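Clovis Shoppers' Group Questions "Lifetime" Promises on Low-Cost Watches and Jewelry

CLOVIS, July 16, 2023 - The Manalastas Consumer Project today released a review of the guarantees that come with low-cost watches and costume jewelry, and it advises shoppers to put little faith in the word "lifetime."

The group read 446 guarantees collected from store counters, mail-order catalogs and online shops. Of these, 392 left out any explanation of whose lifetime was meant: the buyer's, the product's or the seller's. Only 14 offered a cash refund without the seller's approval.

"A guarantee is supposed to tell you what happens when the clasp breaks," said Fenna Dewulf, who led the review. "Most of these tell you how much the company cares about you. I read them for months and I still couldn't say what I'd get back."

The review, titled Skokholm after the street where the group has its office, also looked at what a claim would cost the buyer. In 58 cases the postage and "handling fee" together came to more than the price of the item. Several sellers asked for the original receipt, the original packaging and a registration card mailed within days of purchase. Normal wear was ruled out nearly everywhere, and few sellers said what they would call abnormal.

Dewulf was no kinder to the industry's answer to such complaints, a voluntary seal known as Hetus. Sellers pay a yearly fee to display it and fill out a form about their own service.

"They grade themselves and then they print the grade on the tag," she said. "Maybe some of them deserve it. The seal gives you no way to tell."

The group did find a handful of guarantees it called plain and usable. They were short, they named a time limit, and they gave a mailing address. None of them used the word "lifetime." 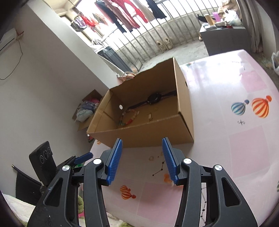

The project does not claim that low-cost goods are badly made, and it did not test any. A cheap watch may run for years. Its complaint is with the paper in the package, and with prices that are sometimes raised to cover a promise few buyers will ever be able to use.

Shoppers are advised to ask for the full terms before paying, to keep the receipt, and to turn down paid extensions on anything they could replace for the same money. Sellers named in the review were sent a draft. Most did not reply, and those that did mainly sent back their own advertising copy.

A second review, covering repair counters and battery replacement plans, is due in August. Dewulf said she expects it to be shorter.

About the Manalastas Consumer Project
The Manalastas Consumer Project is an independent shoppers' group based in Clovis. It takes no advertising and accepts no payment from sellers. Printed copies of the Skokholm review are available on request from the project's office.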